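Everyday Order: Short Course in Household Sorting
Session 4 handout: The Desk Tray

Tutor: Iresha Fakir
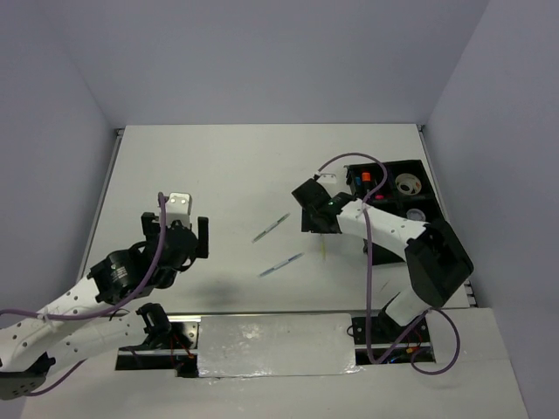
What we're doing today

Welcome back, everyone! Last time we did the kitchen drawer, and I loved hearing how many of you went home and did a second one. Today it's the compartmented tray, the humble thing that sits on a desk and quietly fills up with tape, pen tops and bits of paper. I'm very fond of these trays. A good one can change how a desk feels to work at, and you can sort one in the time it takes a kettle to boil (well, a big kettle).

The tray in the picture is a black one divided into sections, with a roll of white tape in the upper right compartment and a round white lid in the lower right. There's an orange marker cap in it too, and two thin pen-like sticks are lying out on the table. Keep those four in mind, they come up again below.

Words we'll use

Resident: something that lives in the tray and gets used from it.
Visitor: something that landed there and belongs elsewhere.
Orphan: half of a pair. Caps, lids, battery covers, the key to something.

The basic method

1. Take everything out and wipe the tray. Crumbs get into the corners, so use a cotton bud.
2. Put long things to one side first. Pens and pencils decide which section has to be the long one, and if you leave them until last you'll be shuffling everything round again.
3. Give bulky things their own section. A roll of tape is the classic! It wants to sit where your fingers can get round it.
4. Small things go together by use: clips with pins, rubbers with sharpeners.
5. Look at your orphans. A cap goes back on its marker if you can find the marker. A lid goes back on its pot. Anything unmatched gets a week's grace in one section, and only one.
6. Visitors go home at the end, all in one trip.

Where people get stuck

Mostly on step 5. Rizwan Gazi, who took the course in May, kept 30 pen caps in an old Jostico biscuit tin and matched two of them. He has since let the tin go and says he misses it a little. Keep one or two if you must, but test each pen on scrap paper before you go hunting for its top. A dried-out marker doesn't need a cap.

The other sticking point is overfilling. Leave a bit of floor showing in every section, so you can pick a thing up without digging.

Practice in pairs (40 minutes)

Swap trays with your neighbour and sort theirs while they sort yours. Talk as you go! You'll disagree about where scissors live, and that's a lovely conversation to have. Then swap back and change whatever feels wrong to your own hand.

For next week

Sort one tray at home and use it as normal for the week. Jot down anything that turns up in it uninvited. Bring your notes, plus one orphan for the matching table.

Filed under: Home & Hobbies > Course Handouts > Sorting and Storing

Dratley Evening Classes | Questions? Ask at the front desk, Room 74 | © Dratley Evening Classes | Back to top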